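Why Do We Sleep?

14 shares | 3 comments

Every night your body gets tired and you go to bed. Sleep looks like doing nothing, but your body stays busy. It grows, fixes small scrapes and fights germs. Your brain sorts through the day and decides what to keep.

Sleep comes in stages. First it is light, and a noise can wake you. Then it gets deep. Later your eyes move under your lids, and that is when most dreams happen. One full round takes nearly 91 minutes, and then it starts again.

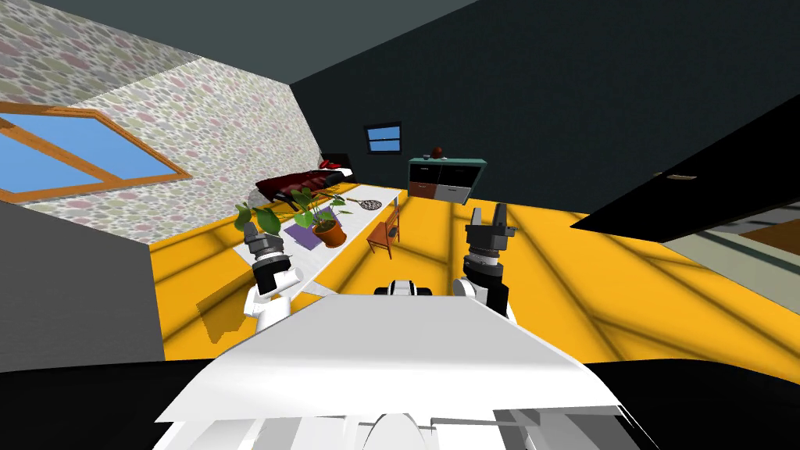 Heriberto Bermúdez wrote to ask why he always wakes up just before the alarm. Your body has a clock inside it. If you get up at the same time each day, the clock learns that time and gets you ready early.

Light helps set the clock. Morning sun tells your brain the day has begun. Bright screens at night can confuse it. 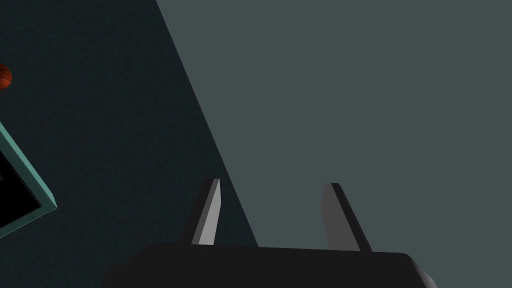
Babies need the most sleep. A child of 5 needs ten hours or more, and most grown-ups need at least seven. Cats sleep for much of the day, and horses can doze standing up.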